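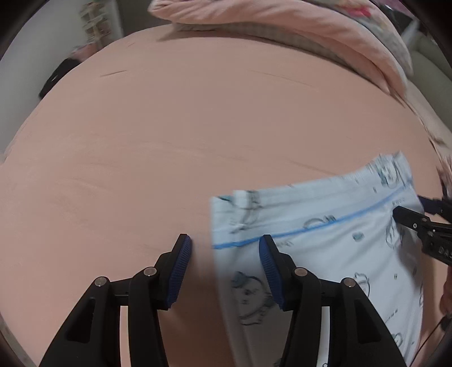
Sulletti Two-Handed Gripper Set: can it do the laundry yet?

Posted in February by the Cutuletti shop desk

Short answer: no, but it's closer than I expected! The Sulletti is a pair of hand-held grippers with ribbed pads, and you work them yourself while the arm software (Eklund, sold separately) learns the moves. I get asked every week if a machine can fold kids' clothes. Towels, sure, most days. Small pants with elastic in them are another story, and they're still the thing I'd bet against.

The trouble is the gathers. A waistband bunches up, the cloth twists, and you need one grip to hold while the other goes looking for an edge (my own hands do this without asking me).

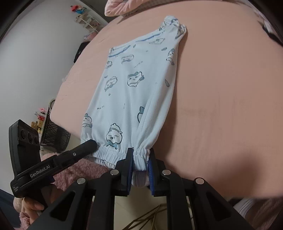
Kids' pants on the bed, gathered hem pinched in the jaws.

Sovadar, our rental side, logged 2,413 tries at folding soft clothes with its arms. Socks went fine. Pants came out as a lump 661 times, and I've folded worse myself before coffee. Would I let it loose on a full basket? Not this year. For sorting and flattening I'd say yes, with somebody standing by.

The set is $199 a week, 3 weeks minimum, spare pads included. Pickup is Tuesday after lunch, and please bring back the case!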